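Call for participants: household chores study, Winasthorpe

Closing date for applications: February 2025

We are looking for people who do the ordinary work of a home or a shop to help us judge whether machines can do any of it yet. You do not need a technical background. We would like to hear from cleaners, shelf stackers, carers, kitchen staff, parents at home and anyone who has packed more shopping than they care to remember.

The chore for this round is putting fruit and other small things into bags and baskets.
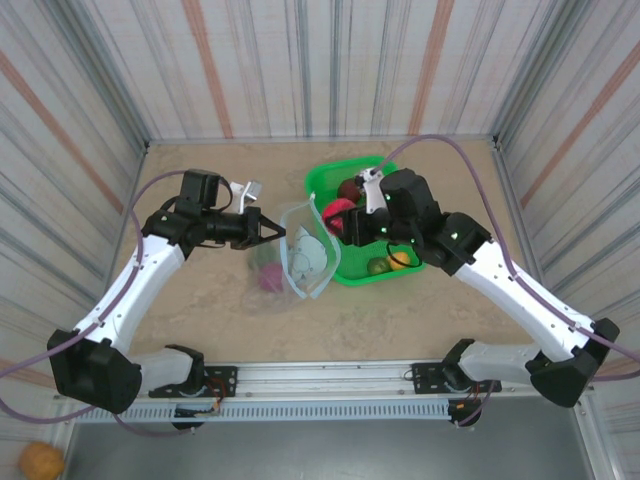

Arms and tabletop at the Winasthorpe workroom.
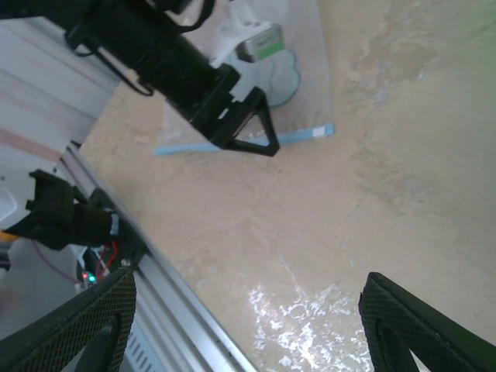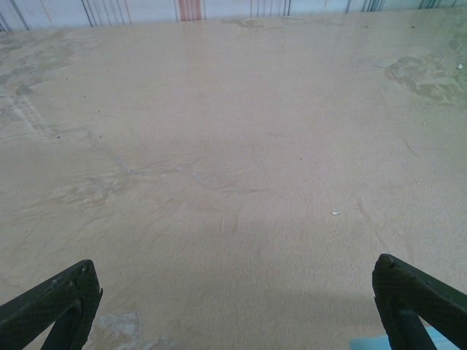
Faith Athumani took part in the last round and told us she had gone in expecting to be impressed or bored, and was neither. Picking things up was better than she had been led to believe, she said, but a bag that would not stay open could use up a whole morning, and she would not pay for a machine at home until it could manage one without a person standing by. She also asked us to stop calling it "assistance" when the person was doing the assisting. We have changed the wording on our forms.

What taking part involves

You would come to Winasthorpe for 7 sessions between now and May. In each one you do a set of chores by hand, at your own pace, and then watch the arms attempt the same set. Afterwards you fill in a short form and talk to one of the team. We ask whether the result would be good enough for your own home or workplace, what you would have to do again, and where you would have stepped in.

The chores include:
Filling and closing zip bags
Sorting fruit into baskets
Folding tea towels and pillowcases
Wiping down a worktop
Refilling a shelf from a box

Some attempts fail and some are very slow. We need people who will say so on the form. We also need people who will say when a job has been done properly, even if it took longer than they would have liked.

Who can apply

You must be 18 or over and able to stand for short periods - chairs are provided for the watching part. We have 31 places. At least half will go to people who are paid to do this sort of work, or have been in the past. If you work for Zollberg or Okoth, who supply equipment to the project, we cannot accept you for this round.

Payment

You will be paid £216 when you finish all the sessions. If you have to drop out we pay for the ones you attended. Bus and train fares are refunded on production of a ticket. We cannot pay for taxis unless this has been agreed beforehand.

What happens to your answers

Your forms are kept without your name on them and added to the Tidside collection, which holds 4,000 forms from earlier rounds. Sessions are filmed from the table upwards, so your hands and possibly your face will be recorded. You can ask for your recordings to be deleted at any point up to the end of the study.

How to apply

Write to the participant desk at Winasthorpe with your name, a daytime telephone number and a few lines on the chores you do most often. Tell us about any access needs and whether mornings or afternoons suit you better. We reply to everyone, usually by telephone, so please check that the number is right.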